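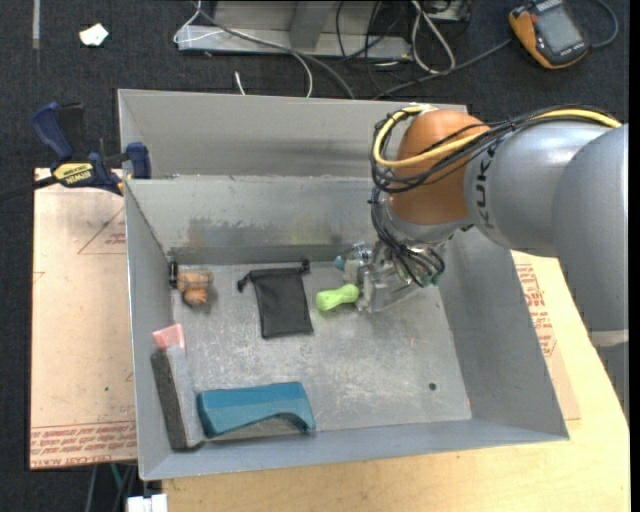

Drei Wochen Küchenplanung, Zwischenstand: Wir haben einen Wasserhahn. Er liegt im Flur.

Das Angebot von Lamrani kam im August. Spüle 1.190 Euro, Anschluss »nach Aufwand«. Den Aufwand betreibe bisher ich, am Telefon.

Amr Helmy vom Küchenstudio findet Edelstahl »ehrlich«. Für 200 Euro Aufpreis wird er noch ehrlicher, dann ist er gebürstet.

Gespült wird solange in der Badewanne – man kniet dabei, was der Sache etwas Feierliches gibt.

Neuer Liefertermin: zwischen 7 und 17 Uhr. Tag folgt.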